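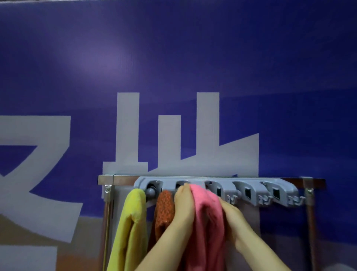
**Mansa Tsikata**
Technical Lead, Onden

# About Onden

Onden sets up and maintains cloth stations for small workplaces: clinics, salons, day nurseries, commercial kitchens and shared laundries. A cloth station is a rack, a set of hooks or clips, a fixed number of towels and wiping cloths, and a written procedure for hanging, folding and replacing them. We also train the people who use the station. We don't wash linen and we don't rent it out.

The company was started by Akua Baidoo and Ruoxi Luo, who had both worked in the linen department at Amegashie, a contract laundry. Their work there was mostly sorting. A large share of the cloths rejected at intake had nothing wrong with them except that they had been left bunched on a counter or in a bucket. The first Onden procedure was a single page on how to hang a cloth after use, and the current edition still uses most of its wording.

## What we install

Our standard station is a freestanding metal rack with a horizontal top bar. A gray plastic holder strip is fixed along the front of the bar. Towels go over the bar itself. Small cloths and handled tools go on the strip.

We use this layout in most rooms for practical reasons:

- The rack can be moved for floor cleaning and put back on its marks.
- The bar and the strip can be wiped down in one pass.
- Towels and tools have separate positions, and a missing item shows as a gap.
- The strip is replaced as a unit when a clip breaks. We don't repair single clips.

The spacing between the rack and the wall is 9 inches in our own layout drawings. Customers with narrow rooms sometimes go below this. We advise against it where long towels are used, as the rear length will touch the wall and dry unevenly.

A towel placed over the top bar is hung with two lengths, front and back or side by side depending on its width. The lengths don't have to match. The procedure asks only that the lower one clears the floor crossbar and that no part of the towel is doubled on the bar. Early editions called for even lengths, and Sena Boateng, who runs our training, took the line out after watching trainees spend more time leveling towels than hanging them.

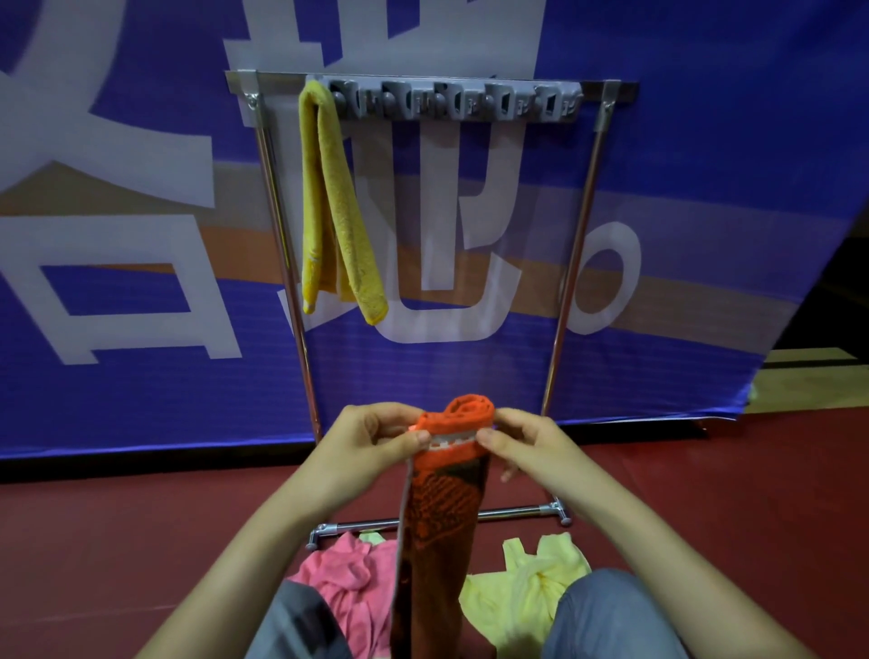
She made a second change in the same edition. Clips are now filled from the end nearest the towels, leaving the far end free until it is needed. Under the old rule, cloths were spread across the whole strip, and users coming in with a wet cloth had to reach over dry ones to find a place. Stations set up before the change can be converted by moving the label card; no new parts are required.

## Colors and sorting

Each customer chooses a color plan. We keep the plans short, with one color to one task, and we don't assign tasks to shades that are hard to tell apart under indoor lighting. Pale green and pale blue are not issued together. If a customer already owns cloths in mixed colors, we sort by task first and buy only what is needed to fill the gaps.

Color plans are posted at the station on a card in everyday words. Miver, which prints the cards for us, supplies them with a matte finish.

## Folding

Cloths are hung to dry and folded once dry. We teach one hand fold for small cloths, suited to rooms without a folding table:

1. Hold the cloth in front of you by its top edge, one hand at each side.
2. Let the lower part drop and hang freely. Shake once.
3. Bring the right hand to the left and take both corners in the left hand.
4. Run the right hand down the new edge to the bottom corners.
5. Fold upward, bottom to top, and set the cloth on the stack with the fold facing out.

The fold can be done standing, seated or crouching at the rack. Trainees who find step 4 awkward usually have their left hand too high. Dropping it a little brings the bottom corners within reach.

Fleecy and fuzzy fabrics are folded once only. They hold too much air for a second fold, and a stack of them will lean. Thin cloths may be folded a second time if shelf depth requires it.
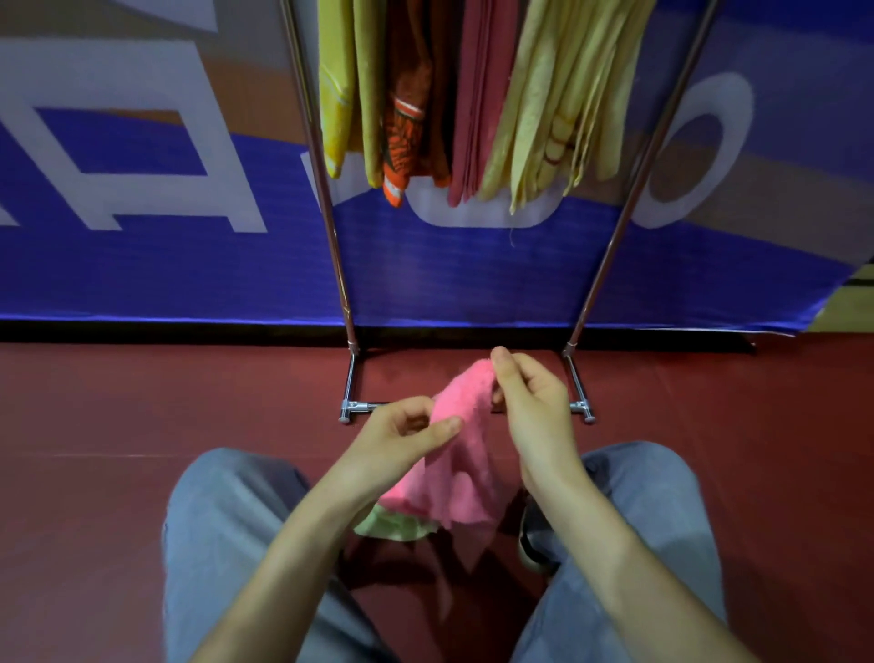
## Training

A station course lasts 60 minutes and is given on site, at the customer's own rack, with the customer's own cloths. Groups are kept small enough that each person can hang, clip and fold at least one full set.

The course covers:

- hanging over the bar and on the strip
- reading the color card
- the hand fold
- inspection for worn hems, thin spots and stains
- what to withdraw, and where to put it

No certificate is issued. The customer receives an attendance sheet and a copy of the current procedure.

## Service and records

Abdul-Rahman Amoah handles site visits and parts. He holds 200 spare strips in stock along with end caps and brackets for current racks. Racks from the older Sollov line are still supported, but their brackets are a different size and have to be ordered.

We look after 86 stations at present. Each has a record sheet listing rack type, strip position, color plan and the date of the last visit. Customers may ask for a copy at any time.

New installations are scheduled from February onward each year, after the procedure has been reviewed. The current edition is dated 2018-04-08 and replaces all earlier versions, including the single-page one.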